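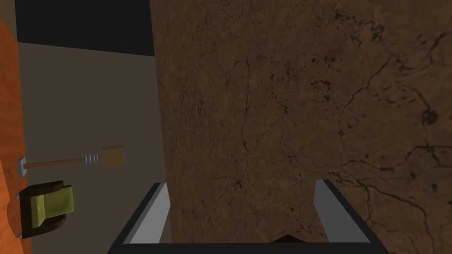 The second year is the difficult one

When Ea Arnardóttir rented her first workshop in Flustarville, she had a bank loan, two secondhand desks and a list of 800 possible customers. She had collected the names herself during the winter, mostly from trade directories and from the signs on delivery vans. Her company, Lovovent, sells ventilation planning to small bakeries and restaurants. It is not a glamorous business, and she says this without being asked.

"People want to hear about the idea," she tells me over coffee. "The idea took one afternoon. After that came the invoices."

I visited her because I wanted to understand what happens to a young company when the start-up courses are finished and the free advice has stopped. There is much help for people who want to begin. There are evening classes, mentors, competitions with a check for the winner. For a company in its second year, the offer is thinner. The founder already has customers, so from outside everything looks fine.

For Lovovent it was not fine. In its first year the company wrote to all the names on the list and got more than 200 replies. This was a very good result, and it almost closed the business. Arnardóttir and her one colleague said yes to nearly everybody. They drove long distances to look at kitchens, they measured, they wrote careful proposals, and they charged nothing for any of it until the customer signed. Many did not sign. Some of them took the proposal and gave it to a cheaper contractor.

"I was proud that we were so busy," she says. "Then I looked at the account in June and could not pay the rent and the salary in the same week."

She paid the salary. The landlord waited, but he was not happy about it, and he mentioned it every time they met on the stairs for a long time after.

The change came through a conversation with the owner of Ornis, a small accounting office two streets away. The office had grown slowly for many years and had never borrowed money. Its owner asked her a simple question: what does it cost you to write one proposal? Arnardóttir did not know. They sat down together and added the hours, the fuel and the software license. The answer was $870.
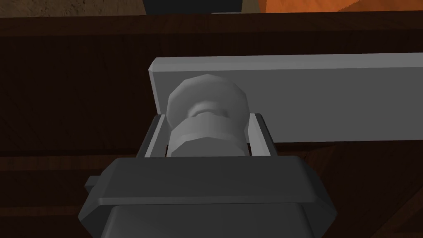 Computer rendering of a gripper holding a knob-shaped part.

Since then, Lovovent charges for the first visit. The price is lower than the real cost, and it is taken off the bill if the customer goes ahead. Arnardóttir was afraid that the phone would stop ringing. It rang less, this is true. But the people who called had already decided that they needed something done, and the talks with them were shorter and more friendly.

She also began to say no to jobs outside the region. One of these was a hotel kitchen which would have been her largest contract, and she still thinks about it sometimes. Her colleague thought it was a mistake to refuse and told her so. They did not speak much for some days.

The other part of her recovery was payment terms. In the beginning she gave every customer sixty days, because a bigger competitor did the same. Now it is fourteen days, with one third paid before the work starts. Most customers accepted it without any comment. A restaurant group called Shiferaw asked for the old terms, and she agreed to thirty days for them, as they order regularly and have never been late.

I asked what she would have liked to learn earlier. She thought for a while and then took out a school notebook with a soft cover. Every Friday used to be her day for bookkeeping, she explained, and she often moved it to the next week. Now she writes three figures in the notebook each morning before she opens her mail: the money in the bank, the money owed to her, and the money she must pay before the end of the month. On the day I visited, the first figure was $1,739. She showed it to me quite calmly. A large payment was due, and she knew from whom.

Not everything is solved. The workshop is cold, and the loan has four years to run. She would like to employ a third person, but the work comes in waves and she does not want to promise somebody a job and then take it back. For the moment she uses a retired engineer who comes when there is too much to do – he prefers it this way, and he brings his own lunch.

Before I left, the phone rang twice. The first caller wanted a free visit. She explained the price, listened, and wrote down his number anyway. The second was a baker who had a question about a noisy fan, and for this one she closed the door.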